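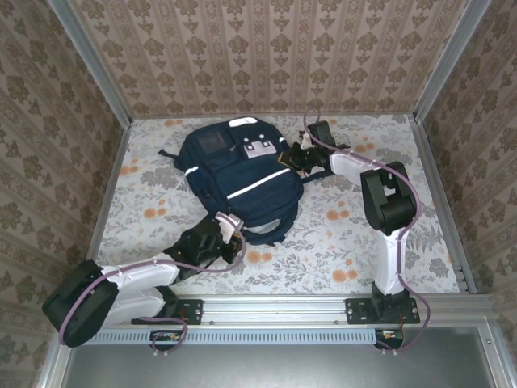 Startseite Blog Archiv Über mich Kontakt

Packen für zwei Tage

Seit dem letzten Sommer gehe ich öfter über Nacht wandern, meistens eine Nacht, selten zwei. Nach der Tour im Juli von Filtby nach Steten habe ich angefangen aufzuschreiben, was ich dabeihatte und was davon unbenutzt wieder mit nach Hause kam. Die zweite Liste war am Anfang länger als die erste.

Unbenutzt blieben damals: die dicke Jacke, ein Buch, der Kocher samt Kartusche, zwei T-Shirts und ein Paar Turnschuhe für den Abend. Den Kocher hatte ich eingepackt, obwohl ich wusste, dass es in der Unterkunft eine Küche gibt. Gefehlt haben mir Ohrstöpsel und eine Schnur für die Wäsche. Die Socken hingen dann über dem Fensterbrett und waren am Morgen noch feucht.

Inzwischen packe ich so: ein Satz Kleidung am Körper, ein zweiter im Rucksack. Unterwäsche und Socken je einmal extra. Eine dünne Fleecejacke, eine Regenjacke, Mütze. Hüttenschlafsack, wenn ich nicht sicher bin, ob es Bettwäsche gibt. Waschzeug in einem Gefrierbeutel, kleine Apotheke mit Blasenpflaster, Stirnlampe, Ladekabel, Taschenmesser. Dazu das Essen für den ersten Tag und zwei Liter Wasser. Mehr nehme ich nicht mit und habe es bisher auch nicht bereut.

Beim Essen war ich lange unvernünftig. Ich habe Brot geschmiert, als ginge es eine Woche durch die Wildnis, und am zweiten Tag die Hälfte weggeworfen. Jetzt nehme ich Nüsse, einen harten Käse, zwei Äpfel und ein paar Scheiben Roggenbrot. Der Käse hält auch im Sommer bis zum Nachmittag, er schwitzt nur etwas.

Joelle Fakhoury, mit der ich die Tour gegangen bin, wiegt alles auf der Küchenwaage. Ihre Regenjacke hat 479 Gramm, und sie ärgert sich darüber. Ich habe das auch einmal versucht und nach der Hälfte aufgehört. Mir reicht es, den fertigen Rucksack aufzusetzen und damit die Treppe hoch- und runterzugehen. Wenn ich oben schon schnaufe, fliegt etwas raus.

Zur Reihenfolge: Der Schlafsack kommt nach unten, das Schwere nah an den Rücken, die Regenjacke ganz nach oben. Das steht in jedem Ratgeber und stimmt auch. Was ich anders mache: Das Wasser steckt bei mir in zwei kleineren Flaschen links und rechts. Mit einer großen auf einer Seite zieht es mir nach ein paar Stunden in der Schulter.

Den Hüftgurt habe ich jahrelang offen gelassen. Lemlem Gebremichael hat mir am Anstieg hinter Pludier gezeigt, wie man ihn einstellt – zuerst den Gurt auf den Beckenknochen schließen, dann die Schulterträger anziehen, den Brustgurt zuletzt und nicht zu fest. Seitdem mache ich es so.

Für Ende des Monats ist die nächste Runde geplant, 5 Stunden am ersten Tag, am zweiten etwas weniger. Es soll noch einmal kalt werden, also kommen dünne Handschuhe dazu. Den Kocher lasse ich zu Hause. Falls jemand die Strecke über Pludier in letzter Zeit gegangen ist: Ich wüsste gern, ob der Steg am Bach wieder offen ist. Im Herbst war er gesperrt, und die Umleitung führt ein ganzes Stück an der Straße entlang.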